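Minutes, October planning meeting, Stergiou Wedding Cars and Limousines

Present: Sotiris Vlachopoulos (chair), Kyriaki Psarras (bookings), Spyros Christodoulou (fleet), Sofia Stamatopoulos (weddings), Stavros Ververidis (drivers, also taking these minutes)

Started at 4:10 pm, after Spyros got back from the airport run.

**1. Last meeting**

Minutes accepted with one fix: the silver sedan is on summer tires, not winter ones. Spyros has them on order.

**2. How the season went**

Kyriaki had the final numbers and they're terrific! We logged 1,749 hours of hire between spring and the end of September, our best season so far by a long way. Weddings were the biggest chunk, then proms, then the airport work. Sofia was thrilled that so many couples came to us through guests at earlier weddings. She has a folder of thank-you cards and read a few out, including one from a bride whose grandmother refused to get out of the car because she wanted to go around the block again (the driver took her around twice).

Sotiris asked that the whole driver team hear how pleased we are. Stavros will pass it on at the next drivers' breakfast, and there will be pastries.

**3. The vintage car**

Long and happy discussion. Spyros has been to see the cream vintage sedan that Clisel is selling and he loved it. The engine is sound, the seats have been redone and the back doors open wide enough for a big dress, something Sofia has been begging for ever since the business with the train and the seat belt buckle. It has 13 weddings already booked for next year, and Clisel would hand those bookings over with the car.

Kyriaki wondered about parts. Spyros says he knows a supplier and the wait is usually a couple of weeks, so we'd want to keep a spare fan belt and a set of hoses on the shelf. Stavros pointed out that it has no power steering and a couple of the drivers will need practice. He volunteered himself as the first to practice, and then volunteered himself again a little louder.

Agreed: Spyros to offer for the car, with a $1,000 deposit, subject to a full inspection on a lift. All in favor.

**4. Booking software**

We've been trying out Tiseck for six weeks. Kyriaki is a convert. Drivers get the pickup address, the contact number and the route notes on their phones, and when a ceremony runs late she can move the next job over without calling four people. Two snags so far:

- Ribbon color and champagne choice don't show on the driver's sheet. Sofia is still texting these by hand.
- Return trips after midnight land on the wrong day. We had a near miss in September, caught by Stavros at 9 pm while he was looking for something else.

Kyriaki has reported both. Agreed to stay with it through the winter and drop the paper diary once the midnight problem is fixed. Sotiris would like to keep the paper diary on his desk anyway, for company.

**5. Prom packages**

Sofia wants to open prom bookings earlier, in January, and she has great ideas for it. She'd like a shared ride for up to eight students with one photo stop included and a fixed price per car, so parents can split it easily. Waiting time gets spelled out on the form this time. Last year we had too many phone calls on that point and she doesn't blame the parents, the wording was muddy.

Stavros asked for a clear rule on glitter. Everyone laughed, but the stretch limo took him a whole morning to vacuum, so there will be a cleaning fee on the form. Amount to be settled by Sofia and Kyriaki.

**6. Working with Rateck**

Rateck runs minibuses and has asked if we'd like to send guest shuttle work their way in return for the bridal car jobs they get asked about and can't do. We all like this a lot. Sotiris has met them and found them friendly and punctual. We'll try it on two weddings first, and Sofia will pick the couples and ask them before anything is set up.

**7. Wedding fair**

Stand is booked. We'll bring the white limo, polished, and the vintage car too if it's ours by then (fingers crossed!). Kyriaki is getting 1,000 flyers printed with the new phone number. Spyros to check the height of the hall doors.

**8. Anything else**

- Driver jackets: navy again, with a better lining.
- The car wash hose leaks at the tap. Spyros has the part.
- Sofia asked for a second umbrella in every car, large and white. Yes from everybody.

**To do before next time**

- Spyros: offer and inspection, hall doors, hose, tires
- Kyriaki: flyers, Tiseck follow-up, cleaning fee with Sofia
- Sofia: prom form, two couples for the Rateck trial, umbrellas
- Stavros: drivers' breakfast, jacket sizes
- Sotiris: reply to Rateck

Closed at 5:45 pm. Next meeting in November, same time, and Sotiris is bringing the coffee.

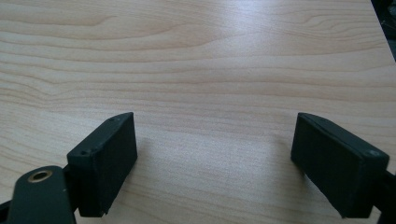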